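Moving a Table Without Losing the Table, the Doorframe or the Friendship

I have moved the same dining table through four apartments, and in three of them it left a mark on the landlord's paint. Liliana Palumbo, who held the other end for most of those trips, would like it known that she was walking backward every time. Fair enough. The person walking backward gets to set the pace, and that is the first tip on this page.

The second is to lift nothing until you've had a look underneath. Tables carry secrets down there: a leaf that slides out on its own, a drawer full of birthday candles, a bolt that has been working loose since February. Take the leaf out, tape the drawer shut and put the bolts in a sandwich bag. Write "table bolts" on the bag. You think you'll remember. I own three bags of bolts that say otherwise.

If the legs unscrew, unscrew them. A top with no legs is just a board, and a board goes around corners that a table has no business going near. Mark each leg and its corner with matching bits of masking tape, because legs that look identical have a way of fitting only one hole each.

Now for the grip. Most people grab the edge wherever their hands happen to land, usually too close together, and then wonder why the thing is tipping like a ferry. Spread your hands out toward the corners. Fingers on one face, thumb and palm on the other, and keep rings and watches off, especially on a painted top.

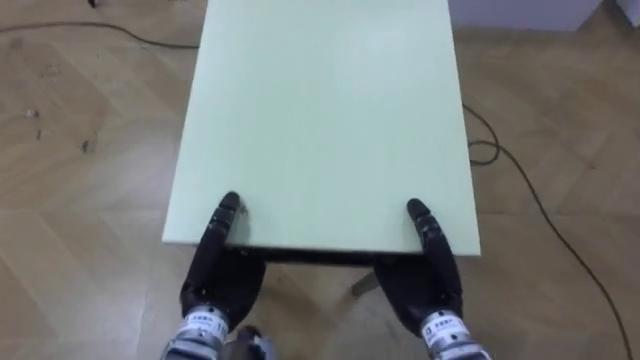 What should you hold if the tabletop has edge banding?

Hold the panel itself, with your palm well under it, and don't let the strip take the weight. Banding is often only glued on, and a good tug at a corner can start it peeling. If it's already lifting, run some painter's tape over it before you move and fix it properly afterward.

Back to the route. Walk it empty-handed first, both of you, and say out loud where the trouble is. Prop the doors. Roll up the rug. Mpho Baloyi, my neighbor two floors down, takes doors right off their hinges for anything wider than a chair, and I used to think this was showing off. Then I paid $103 to have a door trim repaired and bought myself a hinge pin punch.

Carry a bare top on its long edge, upright, like a pane of glass. You'll fit through a regular doorway and you can both see where you're going, more or less. Wrap it in an old blanket first – the ugly one, you know which – and tie it with string. Packing tape belongs on the blanket and never on the finish.

Setting it down is where fingers get hurt. Agree on a word. Ours is "down," after some early experiments with nodding. Lower one edge onto a folded towel, get your hands clear, then let the rest come down slowly. Don't drag it the last six inches. Everyone wants to drag it the last six inches.

When the legs go back on, start every bolt by hand and leave them all loose until the last one is in. Tighten them a little at a time, going corner to corner. Then stand the table up and lean on it. If it rocks, try it in another spot before you blame the legs, as old floors are wavy and yours may well be the guilty party. A felt pad under the short corner will do until you feel like dealing with it, and mine has been doing since the second apartment.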